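Plates Are Harder Than You'd Think: What I've Picked Up Teaching the Arms to Handle Dishes

I came to this from twenty-odd years of cooking, so when I started at Tullow I figured showing a robot how to move a plate would be the easy part of my week. Ha! My first Monday I dropped more dishes than I did in my whole restaurant career. I've gotten a lot better, and people keep asking me for my notes, so I'm putting them on the shop page.

Go for the rim, and go for it at an angle. With two flat fingers there is no scooping a plate up from underneath the way your hand does. You want one finger on the face side and one on the back, just far enough in that the lip can't slip out, and then you close slowly. I used to grab deep toward the middle and the plate would swing like a barn door.

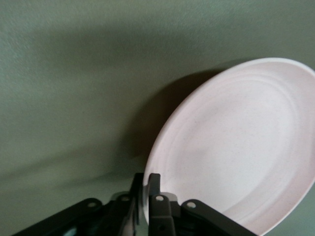 Once you've got it, stop for a second. I mean really stop, hands still on the controls, and let everything settle before you lift or turn. The arm learns your habits along with the job, and if you rush off the table every time, so will it. I recorded 27 runs with a nervous little jerk at the start (I drink too much coffee) and had to throw out every one.

Bowls first, plates after. I like to practice the route with the cheap stuff from the Noguchi outlet, where I can get a box of mixed plates and bowls for less than I'd spend on lunch. Pastels are great because I can tell at a glance which dish I'm supposed to be moving. And keep the other arm parked close but quiet! When I'm lifting with the left I leave the right one near the next dish and take my thumb off its button entirely. 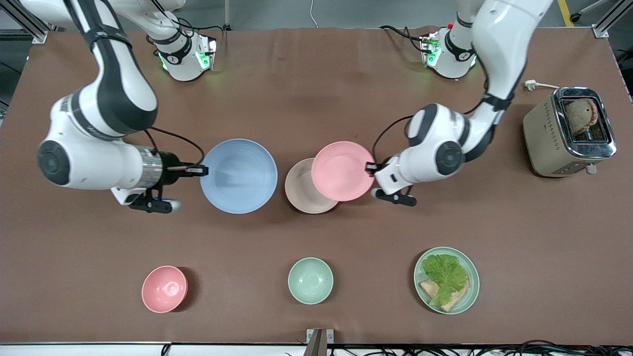
Same goes for breakfast setups. If there's a toaster on the table, decide where its cord is going to live before you start, and tape it down if you can. Cords love an elbow. I do a slow pass over the whole table with both arms, nothing in the fingers, and whatever I come close to bumping gets moved.

My other big one is sessions of 40 minutes, tops. After that my wrists get lazy and I start cutting corners on the put-down, and the put-down is where dishes chip. Bring the low edge to the table first, let it touch, then tip the rest down and open the fingers last. If you let go early it slaps, and you'll hear it across the room.

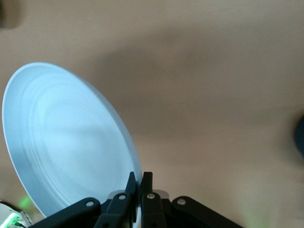

Setsuko Sakamoto wrote in to disagree with me on the put-down: she opens the fingers a hair while the plate is still tipping, so the rim can roll between them, and she says her plates land softer that way. She also thinks 40 minutes is too long and swaps out at the half hour.

I tried her version on the Ladia bowls and didn't love it, but on flat plates I think she's onto something. You do need a light touch on the trigger. I'd try it over a folded dish towel until you trust yourself.

Last thing, wipe the fingertips between sessions. A bit of butter on the pads and the best grip in the world won't hold. Warm water, a drop of dish soap on a cloth, dry them well, and don't let anything drip into the joints.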